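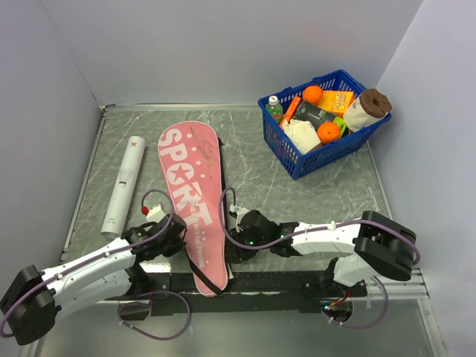 Two arms, one pink racket bag and a basket of shopping on the marble-patterned top.

Everyone who builds a robot at home should be made to point it at their shopping. I mean it! I have been going to our shared workshop on the Molberg estate since April, and the best thing we have done in all that time was to put away the neat little test blocks and bring in bags from the shops.

Blocks are lovely. They have flat sides, they weigh what you expect, they stay where you put them, and after a month of them you feel like a genius. I certainly did. Then Maureen Stockdale put a bag of salad in front of the left arm and I went home feeling rather less of one. A bag of salad has no sides. It has a top until you touch it, and then it has a different top. I have seldom enjoyed an evening more.

So my argument, for anyone at the stage I was at in spring, is that the awkward object should come first. Don't save it up as a treat for when the thing works. Choose your gripper by it, set your lighting by it, and lay out the table around it.

Take a racket bag. It is long, it is soft, it is wider at one end than the other, and it comes with straps that go wherever they please. Lay one down and it takes over the table, with the narrow end hanging off the front. You can't grab it in the middle and hope. I'd want to think about which arm goes where before either of them moved, and whether one should hold while the other pulls a strap clear. That is a real question with real answers, and you would never have to ask it about a block. (Mine is that you deal with the straps first. Dima Zoubi thinks you should ignore the straps and take the fabric, and we have been arguing about it over tea for weeks.)

Or take the basket. An orange is kind to a gripper, being round and firm and very easy to find by its colour. But an orange wedged up against some soft pouch, with packets on the other side of it, is another matter, and the fingers need room to get round it. A Scrub Daddy packet lying upside down is a nice test too, if you are trying to read labels, because shops never show you one that way up and your cupboard at home always does. I am still very fond of things that lean. Anything tall that sticks out over the rim will teach you more about clearance than a week of drawings.

Now the cables. I have strong feelings here and I will not be talked out of them. Run them outside, where you can see them, in a bright colour, and leave a big generous loop near the gripper. Ours are purple. People who come in for the first time look at those loops and want to tidy them, and Seon-mi Ji, who has far more patience than I have, moves the wrist slowly through its turn and lets them watch the slack get used. Use small ties along the forearm and check them often. I once lost most of a Saturday to a cable I had pulled neat and tight because I liked how it looked, and I had it coming.

I know the case against all this. Zoltán Boros makes it well. He says that if you start with a mess you never know which part of it beat you, and that a beginner needs a result to keep going. He kept a notebook of 400 block pickups before he would let himself near a sock, and his arm is steadier than anything I have built. Fair enough. If you have his temper, do it his way. But I have watched people get to the end of their blocks, try one real thing, fail, and quietly stop coming. They thought they were nearly there. Somebody who begins with a shopping basket is under no such illusion, and every small gain feels enormous. The first time I got an orange out and put it down without rolling it off the table I shouted so loudly that the pottery people came in from next door.

It is cheap, too, which matters when the arms have eaten your savings. Assunta Fiore fills a basket from whatever is in her kitchen and takes it home again for supper. I spent up to 600 on parts before summer and I couldn't tell you that any of it improved my work as much as her groceries did. Do keep an eye on bottles, mind. Tighten every cap yourself, and keep anything that can leak well away from the openings where the wiring goes in.

A last practical point about the table. Ours has a marble pattern with thin white veins, and I used to think we ought to swap it for something plain. I've changed my mind completely. Kitchens have patterns in them, and bright patches where the light lands, and if your software mistakes a shiny spot for an object then you want to know that now, with a stop button under your hand and a friend across the bench.

We are in on Thursday evenings. Bring something floppy.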